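I got the Pidholm table in December from a couple in Tavesgate who were moving somewhere smaller. They wanted 117 for it and I paid that without arguing, which my brother says is a character flaw. It came with one chair. The other three had gone to a daughter.

For the first few weeks I kept a cloth on it, the heavy green one, and put everything on top of that. Mail, the sewing machine, a box of lamp parts I keep meaning to sort. By the end of the month I couldn't have told you what color the wood was. We were eating on the couch again, same as before we had a table.

So I cleared it. The mail took the longest — most of it went straight out, but there was a Rosser warranty card in there that I needed, and a check. The sewing machine went back to the bedroom. The lamp parts are in the hall closet and will probably stay there.

Then I wiped the top down with a barely damp cloth and a drop of dish soap, going with the grain, and dried it with an old T-shirt. There was one sticky patch near where the mail had been that needed a second go. I tried a plastic scraper on it first and gave up on that, as I didn't want to scratch the finish. Warm water and waiting did it.

I had planned to oil it. I even bought a tin of Astis for the job, and it sat on the counter for 27 days while I read the label. It says bare wood only. I don't think this is bare wood, going by the way it catches the light from the window. 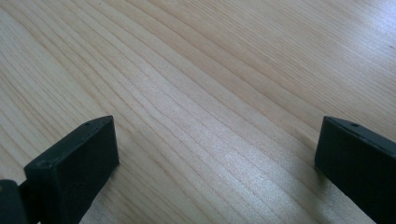
Abílio Guerreiro wrote in to say the oil would be a waste on any top that already has a coat on it, it just sits there and goes gummy, and that he'd leave it alone for a few years, use coasters, and only think about sanding once water stops beading.

I can live with that. The tin is going back to the store if I can find the receipt. I might get felt pads for the chair, and I still need to find three more chairs, or two and a stool. The green cloth is in the wash.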